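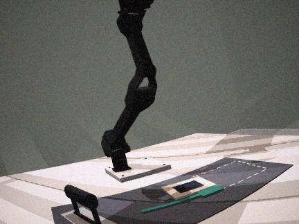
# Does the Bread Care How Long You Wait? My Sourdough Project

Cormac Tierney
Independent project, Food Science elective
2025-03-11

OK so the short version is that I wanted to know whether leaving dough in the fridge overnight makes sourdough taste more sour, and whether regular people can tell. My aunt swears by it. The bakery by campus (Orninik, the one with the green awning) puts "long cold ferment" on a little chalkboard like it's a medal. And I'd been baking for a while at that point and could not have told you if my cold loaves were any different from the ones I baked the same day. So that became the project.

I'll say up front that this started as a much bigger plan. My proposal back in January had different flours, different starters, different salt levels, and a whole section on crust color. Ms. Rao read it and wrote "pick one thing" across the top, which stung a little, but she was right and I picked the fridge.

## Some background

Sourdough starter is flour and water that has been left out and fed until it's full of wild yeast and lactic acid bacteria. The yeast makes the gas. The bacteria make the acids, mostly lactic acid and acetic acid. Lactic is the mild one, kind of like yogurt. Acetic is the vinegar one, and it's the one that gets up your nose.

What I kept reading is that yeast slows way down when it's cold, and the bacteria slow down too, but not in exactly the same way, so the dough keeps getting more acidic while it hardly rises at all. That gives you time to build flavor without the dough blowing up and collapsing. Some of the books also say cold pushes things toward acetic acid. Other books say that's mostly a myth and what really matters is how stiff the starter is and how much whole grain you put in. I went back and forth on this for a full week and I still don't have a side. I didn't have any way to measure the two acids separately anyway, so for this report "sour" just means what the pH strips said and what people said with their mouths full.

There's also a texture thing. Cold dough is firmer, so it's easier to score (that's the slash on top) and it doesn't spread out as much when you flip it out of the basket. I wasn't testing that but I ended up having opinions about it, see below.

## What I did

I made one dough recipe the whole way through. White bread flour, a little whole wheat, water, salt, and my starter, whose name is Dondel (my roommate named it, I was not consulted). Each time I baked, I mixed a single big batch, let it rise on the counter, shaped it, and split it into two loaves. One loaf got its final rise on the counter and went in the oven the same evening. The other went into the fridge overnight and got baked the next morning.

I did 6 bakes like this. I wanted more, but our oven is shared and people understandably want to eat dinner.

Things I tried hard to keep the same:

- Same bag brand of flour for every bake. I bought a big sack of the Hititz bread flour at the start so I wouldn't run out, and it lived under my desk all winter.
- Same water temperature, checked with a probe thermometer.
- Starter used when it had just peaked, meaning domed on top and not sunk yet. This is the one I'm least sure about. Peak is a judgment call and I was sometimes judging it between classes.
- Same Dutch oven, lid on for the first part, lid off for the rest.

Things I did not keep the same, even though I should have:

- Kitchen temperature. Our heat is controlled by the building. On one bake it was sweater weather in there, and on the next I had the window open.
- The fridge. It gets opened constantly, and during the fourth bake somebody put a hot pot of chili on the shelf right under my dough. I found it in the morning. The dough on that side was noticeably puffier.
- How old the bread was when people tasted it. The counter loaf was always baked the evening before, so it had more time to cool and sit. I tried to fix this by tasting everything the next afternoon, but the counter loaf was still older by a night. I thought about baking them at the same time by starting two batches at different times, but then they wouldn't be the same batch. I couldn't find a way around it with one oven and my schedule.

## Measuring the sourness

I used the cheap pH strips from the lab supply cabinet. You mash a bit of dough into distilled water, stir it, let it settle, and dip. The strip turns a color and you hold it up next to the chart and squint. The steps on the chart are pretty far apart, so a lot of the time I was deciding between two shades of orange, and I'm not proud of how long I spent doing that under different lamps.

Even with the squinting, the fridge dough matched a more acidic color than the counter dough on every bake except the second. On the second one I honestly couldn't tell them apart, and I wrote down "same" and went to bed. I asked to use the digital meter for the last couple of bakes but the probe had dried out and needed replacing, so strips it was.

## The taste test

This was the fun part! I cut both loaves into plain squares with no crust, put them on napkins marked with a circle or a triangle, and asked people in the dorm lounge which one was more sour and which one they liked better. I swapped which shape meant which loaf every time so nobody could learn it. I didn't tell anyone what the difference was until after they'd answered.

Most people picked the fridge loaf as more sour. It wasn't a landslide. The people who were sure were very sure, and then there was a big group who chewed for a while, looked at the ceiling, and guessed. A few told me straight out that they were guessing, and I wrote a "g" next to those. If you throw out the g's, the result leans even harder toward the fridge, but I don't think I get to throw them out just because I like the answer better.

What surprised me was the liking question. I figured people would go for the sour one, because isn't that the point of sourdough? But plenty of people who correctly picked the fridge loaf as more sour said they'd rather eat the other one. One guy from my floor said the counter loaf "tastes like bread and the other one tastes like a recipe." I've been thinking about that for days and I'm still not sure if it was a compliment to either of them.

And then with butter, all bets were off. I hadn't planned to test with butter, but somebody brought some down for the third bake and by the time I noticed, half the squares had it on them. People could barely tell the loaves apart after that. I left those answers out of the main tally and put them on their own page in my notebook.

## Stuff I noticed that wasn't the question

The fridge loaves looked so much better. I know I said I wasn't testing looks. But they had those little blisters on the crust, they opened up nicely where I scored them, and they stood taller. My counter loaves were kind of flat and shy. If I showed you both, I think you'd guess the pretty one was made by someone who knew what they were doing, and I wonder how much of the cold ferment's reputation comes from that. My tasters only got crustless squares, so they weren't swayed by it, but at a bakery you see the loaf before you buy it.

The crumb (the inside) was more open on the counter loaves a couple of times, which is the opposite of what I'd read. I think I was underproofing the fridge ones by putting them in too early. On the fifth bake I gave the shaped loaf some extra time on the counter before it went in the fridge and it came out lighter. I didn't go back and redo the earlier bakes with that change, but I'd do it that way from now on.

Also, Dondel got stronger over the project. At the start it took all morning to peak and by the end I had to catch it before lunch. So my later bakes were working with a livelier starter than my early ones. Both loaves in each bake got the same starter, so the comparison inside one bake should be fair, but comparing the first bake to the last is shaky.

## What I think it means

For my kitchen, my flour, and my starter, a night in the fridge made the dough a bit more acidic, and a good share of people could taste it in plain bread. They didn't necessarily like it more. I can't say anything about which acid was responsible, and I can't say what would happen if you left it for two nights, which is the question I get asked the most. I want to try that one next, with a meter that works.

If I were starting over I'd borrow a fridge that isn't full of chili, get a proper triangle test going (that's where you give people three samples and two are the same, and they have to find the odd one out), and ask the liking question on a separate day so it doesn't get mixed up with the sour question. I'd also buy butter and hide it.

## Thanks

Thanks to Ms. Rao for the red pen, to everyone in the lounge who ate dry squares of bread with no toppings for science, and to my roommate, who fed the starter while I was home sick and only forgot once. The notebook with all the tasting sheets is in my folder in the classroom cabinet if anyone wants to check my tallies. Some pages have flour on them.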